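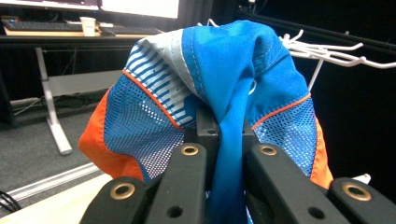
REVIEWS / HANDHELD GRIPPERS

Kemov handheld gripper, after a season of shirts and shorts

I have spent most of September with the Kemov in one hand and somebody's sportswear in the other, and I've grown fond of it – fonder than I expected on the first Saturday, when my wrist was complaining by lunch. We are collecting examples of cloth handling for a learning system, so the job is to pick up a garment, move it, let go, and do it again until you start dreaming about mesh and orange piping. Our set now stands at 2442 examples, and I'd guess I did more than my share of them (Gert Pretorius will tell you otherwise, and he's welcome to!).

Where the Kemov shines is grip. Slippery athletic fabric bunches up nicely between the fingers, and you can feel through the handle how much you've caught, so you learn very quickly to ease off before you drag half the pile along with you. The pivots run in brass bushings, a lovely touch at this price, and mine still move as sweetly as they did in the first week. Once I'd found my rhythm I could manage 62 good pickups in an hour, with a break for coffee.

The finger pads are the weak spot. The covering lifts away at the rim and goes ragged, and I'd want to keep an eye on that, as a flaking edge is one more thing for the system to learn that you never meant to teach it. I started looking the pads over between batches, with the jaws wide open over the bare table, and I'd suggest you make a habit of it too. 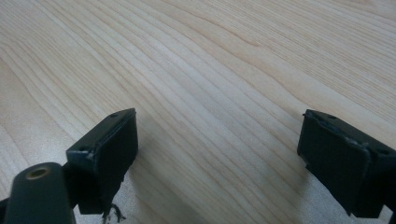
How it compares with the Skavitz

I used a Skavitz for nine days last year. It's lighter, and kinder to small hands, but it let thin cloth slide far too often and I threw away a lot of takes. For stiff things like boxes I'd still be happy with it. For clothes, I'd buy the Kemov again and order spare pads in the same breath.

Four stars out of 5.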